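So I finally made it to the Worex open day in Tarkmont, and I'm still buzzing! It was a 64 mile drive with one coffee stop (okay, two). The part I'd come for was the laundry folding, with people using hand-held grippers to show the robots how it's done. 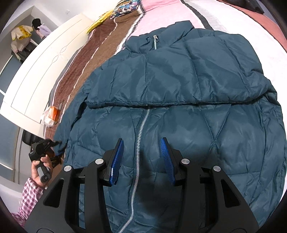 I got a turn too, and wow, zippers are hard! My first sleeve took me 8 tries and I was giggling the whole time. Next one's in March over at Iltitz, and I've already put my name down.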